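# La mesa blanca

Awuor Temba llegó a la casa de su tía en mayo, con dos maletas y un cuaderno. La tía ya no vivía allí. Había dejado la llave con los vecinos y una carta muy corta: «Guarda lo que quieras, lo demás es para la familia Assefa».

Awuor había estudiado el español durante 9 años, pero le faltaban las palabras de la casa. Sabía decir «contrato» y «frontera», y no sabía cómo se llama la parte del tenedor que pincha. Por eso decidió poner las cosas sobre la mesa blanca y escribir sus nombres antes de guardarlas. Escribió «bandeja», «servilleta», «cuchara». Del cuchillo de colores escribió dos líneas, porque le gustaba mucho su mango dorado, y las dos las tachó.

Con las herramientas del jardín fue más lenta. Su tía tenía solamente un balcón, y sin embargo hablaba de él en cada carta como se habla de un campo.
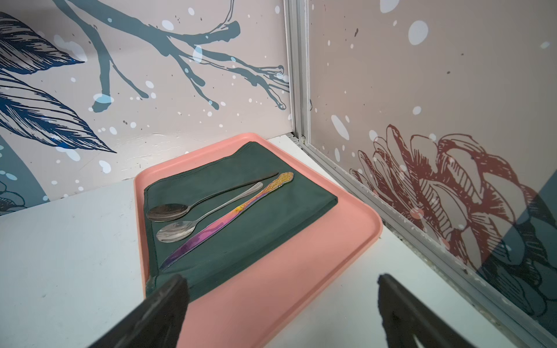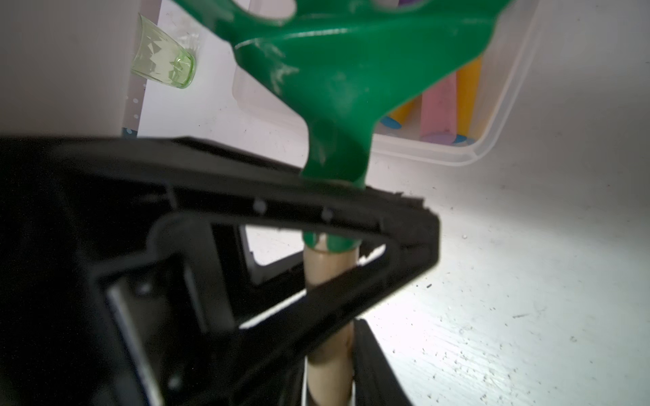
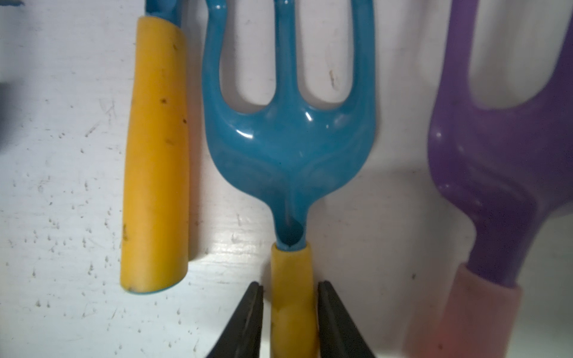 Según Trollari, al otro lado del teléfono, una servilleta así no era para usar cada día. Su madre ponía una verde cuando venía alguien de lejos, y los cubiertos siempre encima, nunca al lado. «¿Y las horquillas?», preguntó Awuor. Las horquillas eran de plantar tomates, dijo la voz, y se podían manchar lo que hiciera falta. Luego quiso saber si la azul tenía todavía un diente torcido.

—Sí, el de la izquierda —dijo Awuor.

—Entonces es la mía. Yo lo torcí con una piedra y tu tía no me habló hasta la cena.

Awuor escribió «diente» en el cuaderno y lo subrayó. Era la palabra que le faltaba desde la mañana.

Después preguntó qué debía hacer con la horquilla. Trollari tardó en contestar. Se oía una radio, o quizás gente en la cocina.

—Déjala para el último día —dijo—. Yo paso a buscarla.

Awuor volvió a la mesa y dobló una hoja de periódico por la mitad. Envolvió primero las cucharas. A las cinco no había terminado, y en el balcón todavía daba el sol.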